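Folding, and what we do all day now
12/03/2021

I have been meaning to write this one since before the summer holidays, and every time I sit down the kettle boils or the dog wants out, so please forgive me if it rambles. A few of you wrote after my last post asking how things were going at Kalum now that the arms are part of our working day, and whether I still had a job (I do, thank you for worrying!).

For anyone new, I've been in commercial linen for longer than I care to say, most of it standing at a folding bench. Towels mainly. Hotel towels, gym towels, the small ones that hairdressers go through by the trolley load. I started at the old Orero plant, where you folded with your back to a wall and a radio you couldn't turn down, and I came across to Kalum when Orero closed. I'm a towel person. My sister says I fold tea towels at her place without being asked, and she's right, I do.

So when management told us in the lunch room that we'd be trialling robot folding, with a system they'd nicknamed Skadent, you can imagine the faces. There was a slide with an arrow going up. There was a plate of lamingtons, which made us all more suspicious, because the last time we got lamingtons they changed the rosters.

What I had pictured was some great clanking machine that would swallow a dirty towel at one end and spit a square out the other. What we got was a table. A nice enough timber-topped table, with an arm on either side, in a room full of cables and screens. And four of us from the floor were asked to go over there on rotation, to show it how towels go.

That's the part people don't believe when I tell them. The arms don't come knowing. Somebody has to guide them through a fold, again and again, corner to corner, smooth it, over, smooth it, and then do it once more with the towel thrown down some other way. I did 200 folds in my first fortnight and I was slower at the end of day one than a child would be. You want so badly to just reach in and do it yourself.

I sulked a bit, if I'm telling the truth. I'd go home with a sore neck and tell my husband I was spending my days training my own replacement, and he'd say well, ask them about it then, and I'd say I would, and then I wouldn't.

In the end it was one of the others who asked. We were gathered at the table near the end of a shift, with a supervisor and somebody from upstairs, and out it came.

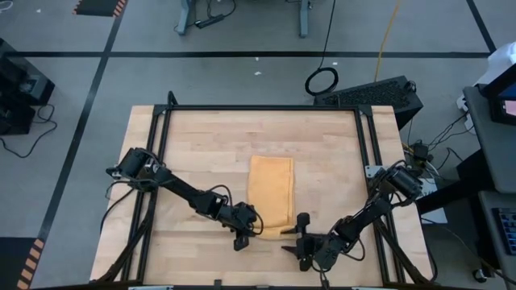 Nataša Tomić wanted to know who would be on the benches in a year's time, and whether the people teaching the arms would be paid as teachers or as folders. It went very quiet after that. I could have hugged her.

To be fair to the company, we did get an answer, though it took until the next staff meeting and it came on a sheet of paper. Nobody from the benches would be let go during the trial. The people on rotation would go up a pay grade while they were on it. After the trial there would be "a review", and I've been around long enough to know that a review can be anything at all. But it was in writing, and we have it pinned up next to the first aid poster, where it has already picked up a tea ring.

So what has changed? Some of it is small. The plain stuff is what they want the arms for, same size, same weight, stack after stack, and that happens to be the work that ruined my thumbs. If it goes I won't weep. The odd jobs stay with us: the robes, the fitted sheets (let me see a robot do a fitted sheet, I'd pay for a ticket), anything with a stain that needs a second look. You'd be surprised how much of folding is looking. You catch the pulled thread and the bit of lipstick, and you feel that a towel has gone thin in the middle before you see it.

Some of it is bigger, and harder to put a name to. The benches used to be where we talked. Sixteen years of babies, divorces, knee operations and who was selling a ute, all of it went across those benches while our hands did the work. When you're guiding an arm you can't chat, you lose your place. Two of us can be in there for a whole morning and come out without having said more than "yours" and "mine". I miss it more than I expected to. We've started taking our break together on purpose, all in at the same time, which the roster wasn't built for, and I had to argue for that one myself.

And then there is the part I feel a bit guilty about, which is that I've come to enjoy it. I know which towels will give trouble now before they hit the table. A thick hem is a nuisance because it wants to roll, and the layers creep apart at the ends if you don't set the first fold properly. I'd never had to say any of that out loud before! My hands just knew. Now a young engineer writes down what I say, and asks me to slow down, and says "why that corner?" and half the time I have to stop and think why it is that corner. My mother taught me that corner. 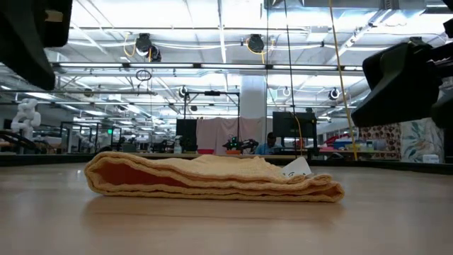

Hoxha wrote to me after reading a draft of this and said I was being far too kind, that the knowledge of how to do a job belongs to the people who do it, and that once it has been handed over we can't ask for it back. I've read that message a good many times. I don't have a proper reply. I think a pay grade is a thin sort of thank you for what your mother taught you, and I also think my thumbs would like to see sixty-five.

What I'd say to anyone whose workplace is heading down this road is to ask early and ask in front of people. Get the answer on paper. Put your hand up for the rotation if you can bear it, because the ones in the room have had a say in things (the height of the stools, the length of a session, which is now 30 minutes and not a minute longer) and the ones outside it have only had rumours. And look after your tea break.

The review is down for April. I've been asked to sit in on it, so I've bought a new notebook, and I'll write again when I've something to report. In the meantime the lemon tree has gone berserk, and if you're local and want a bag, leave a comment and I'll put one on the porch for you.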